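Talks > Community evenings > October > Speaker notes

Print this page | E-mail this page

Caring for household textiles so they last
Speaker notes, Chenxi Meng
Motness Community Library, small hall, 6 p.m.

Start slowly. Wait until the people at the back have found a chair.

Opening

Good evening and thank you for coming. My name is Chenxi Meng. I worked for 18 years in the laundry of a hotel, first at the folding table and later as the person who decided what we keep and what we throw away. Tonight I would like to speak about the second part, the keeping.

Ask: who has at home a towel which is older than their youngest child? Let them raise hands. Take one or two stories, no more.

Part one: what makes cloth old

People think that use makes a towel old. In my experience, washing does more of it. Each wash rubs the fibers against each other, and the dryer takes away a little of them. The gray wool you find in the dryer filter was your towel before.

At the hotel we marked a set of bath towels with a small thread in the corner and followed them. After 66 washes the middle of the towel was still good, but the edges had begun to open. At 100 washes we moved most of them to the cleaning room. I say this so that you look at the edges first when you buy.

Pass around the two towels from the bag, the new one and the old one. Ask people to feel the hem and not the middle.

Part two: washing

Speak about detergent. Most of us use too much. When there is too much soap, it stays in the cloth, the cloth becomes stiff, and then we add softener to repair it. Softener makes a towel pleasant to touch but it drinks less water afterwards. I stopped with softener at home and I do not miss it.

Temperature. Bed linen and kitchen cloths can be warm. Colored cloths, especially green and blue ones, I wash cool and inside out if they have an inside. Read the label, also when you believe you know already.

Do not fill the drum completely. Put your hand flat on top of the laundry. There should be space for the hand.

(If somebody asks about vinegar: a small amount in the rinse is what my aunt Ama did all her life. I have seen it help with a smell. I would not mix it with bleach, never, this is dangerous. Say this clearly.)

Part three: drying and folding

Shake each piece hard before you hang it. This is the step which people skip when they are tired. Shaking opens the loops and takes out many of the creases.

Hang by the hem, with the line as straight as you can. If you hang by a corner, the corner becomes long, and after some months the towel will not fold well.

Folding: first in three along the length, then in half, then in half again. Show it on the table with the big towel. Do it two times, the second time slower. Mrs. Fu in the front row has promised to try it, so invite her.

In the closet, the clean ones go to the bottom of the pile. In this way all of them take their turn.

Part four: small repairs

A hem which opens by the length of a finger is ten minutes of work. If you leave it, it will be a rag by spring. Use a cotton thread and go back on your own stitches at the start and at the end. You do not need a machine.

Loose loops: cut them, do not pull them.

When a towel is really finished, cut out the good middle and make cloths for the kitchen. Sew a narrow edge around, otherwise they lose threads in the wash.

Say thank you to Elto, who prepared the needles and thread on the side table. Those who want to practice can stay until the library closes.

Questions

Probable ones: yellow stains, moths, how to store blankets in summer. For moths I have no secret. Wash first, then close the bag well. For stains, ask what the stain is before answering, I made this mistake last time.

Leave the last slide on while people go to the side table.

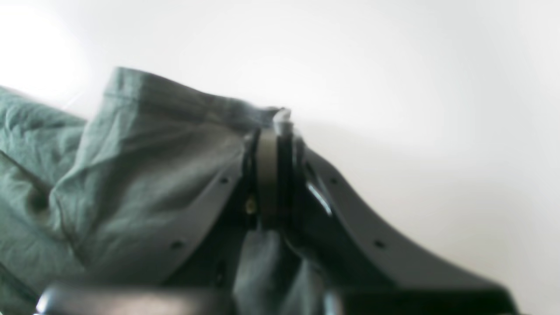
Last slide: cloth in muted green, with stitched hem.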